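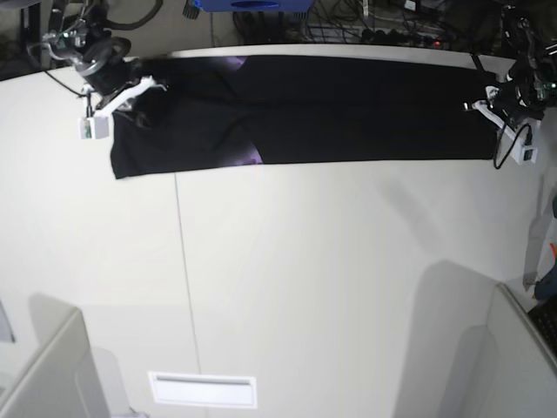

Keeping Black Clothes Black

Posted Thursday, November 14, 2024, by Elfriede Hollmann
Filed under: Laundry

Black cotton fades for two main reasons. Dye washes out, and the surface of the fabric gets rubbed until it looks gray. Most of what follows deals with the second one, which does more damage than people expect.

Before washing

Turn everything inside out, including socks. Close zippers and hooks. Empty the pockets and turn them out too, as one paper tissue will cost you half an hour with a lint brush.

Sort by fabric as well as color. Black jeans and black leggings should not share a load. Denim is rough and will scuff anything softer. Towels shed, so keep them out of dark loads altogether, even dark towels.

Trousers that have been worn once to sit at a desk can usually be aired overnight and worn again. Sponge off any spot with cool water and a drop of dish soap, then blot.

Washing

Use cold water and a short cycle. Liquid detergent is better than powder here, since powder can leave pale streaks when the water is cold. Measure it. Too much soap does not rinse out and dries to a dull film. If your darks already look cloudy, run them once with no detergent at all and see whether the water foams.

Fill the drum about two thirds full. Clothes packed tight rub against each other, and they don't rinse well either.

White vinegar: I add half a cup to the rinse for cotton. I skip it for anything with a lot of elastic. Never use it in the same wash as bleach.

New black items go in alone, or with other black items, for the first 2 washes. A reader from Flerwood asked whether salt sets the dye. I tried it in October on a pair of cotton pants and could not see any difference.

Printed fabric

Prints crack from heat. Wash inside out, dry on a rack, and iron from the back with a cloth in between. Don't fold a print face to face while it is warm, or it may stick to itself. Shiny and foil prints are the most delicate, and I would keep them out of the dryer entirely.

Drying

Sunlight bleaches black faster than any detergent. Dry indoors or in the shade. Shake each piece hard and pull the seams straight while it is damp. Trousers dry flattest hung by the hems, with the weight of the waistband pulling the legs down.

If you use the dryer, choose low heat and take things out slightly damp. Clean the lint filter first.

Folding

Lay trousers flat, one leg on top of the other, and smooth from the waist to the hem. Fold in half, then in thirds. For a drawer 16 inches deep, thirds will stand up on edge and you can see every pair.

Lint and pet hair

A damp rubber glove wiped in one direction lifts most hair. Sticky rollers work for the rest.

Next week: getting candle wax out of a tablecloth.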